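Sunevthorpe Table Task Kit, second edition — my review after two months
Posted 12/12/2025 by Mahnaz Vahidi
Filed under: Kits and accessories

I've been putting off buying one of these boxed task kits for ages. If you work with a robot arm you probably know the feeling: you look at the price, you look at the contents, and you think, I could get all of that from the hardware store and my own kitchen drawer. And I did do it that way for a long time! My practice tasks were a dish sponge and a stack of cups, and every time somebody borrowed a cup I had to start over with a different one.

So when Sunevthorpe brought out the second edition of their table kit, I gave in. It was 400 dollars with shipping, ordered through Denard, and it showed up in one flat box with everything wrapped separately. No foam peanuts, thank you very much.

You get a big brown mat, a white tray, wooden dowels, string, a blue cloth and a booklet of task cards. There's also a little bag of blocks and pegs that I've barely touched, so I'll leave those out of this.

Let's start with the mat, which is my favorite part and the thing I'd pay for on its own. It's huge. Mine covers nearly the whole table, and the color is a dull brown that doesn't throw glare back at the cameras. I used to work right on the white tabletop and my pictures would wash out every afternoon. That has stopped. It does pick up specks and the odd darker patch, so keep a lint roller nearby. It also came rolled tight, and it took 2 nights under some heavy books before I was happy with it.

The cloth is better than I expected. Soft, fuzzy, a really strong blue, and it holds a crease well enough that you can fold it and trust it to stay put while you set up the rest. Folding tasks are where I've spent most of my time. My gripper has two skinny fingers, and picking up one layer of cloth without grabbing the one under it is still the hardest thing I ask it to do.

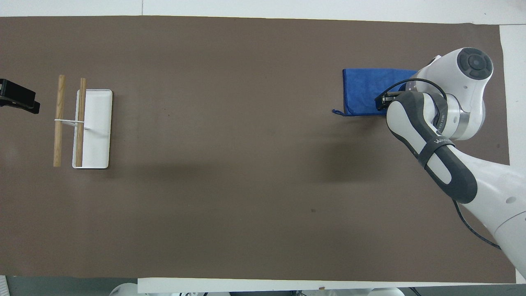
Then there are the dowels and string, and I go back and forth on these. The cards call it "pair and place": you tie two dowels together with a bit of string and the arm has to get the pair onto the tray without tangling anything. It's a great idea. String is awful for robots and I mean that as praise, it's exactly the kind of thing I want to practice on. The dowels are smooth and a nice size to grab. But the string in the box is thin and white, and against a white tray my cameras lose it all the time. I switched to some red yarn after a week and things got a lot less frustrating. Why not put a colored string in there to begin with?

The tray is fine. It's a tray! Rounded corners, a low rim, light enough that a clumsy move will shove it across the mat. I put a couple of sticky dots underneath and moved on.

The booklet needs work. Some cards are lovely and clear, with a start layout and a goal layout side by side. Others read like they were written in a hurry, and card 7 tells you to begin with a part that doesn't come in the box (I checked three times). I wrote to Sunevthorpe about it and got a friendly answer the next morning saying a corrected booklet is coming in January. Good service, but I'd still like it to be right the first time.

I've logged 883 runs with the kit so far, mostly cloth and dowels, and nothing has worn out. The cloth has been through the wash a few times and the corners still line up. One dowel has a small dent from a pinch that was much too hard, and that one's on me.

How does it compare? Before this I tried the Trundale starter box, which is cheaper and feels it. The mat in that one is thin and slides all over the place, though their cards are much better written. Jalali sells a bigger set with drawers and hinges, and I'd love to try it, but it's well out of my budget and I don't have a shelf to keep it on.

Would I buy the Sunevthorpe again? Yes, mostly for the mat and the cloth — and I'd grab a ball of yarn on the same day. If you already have a decent work surface, ask Denard about the refill pack first. It has the cloth, dowels and string without the mat, and it costs a good deal less.

Four stars from me. I'll update this when the new booklet gets here.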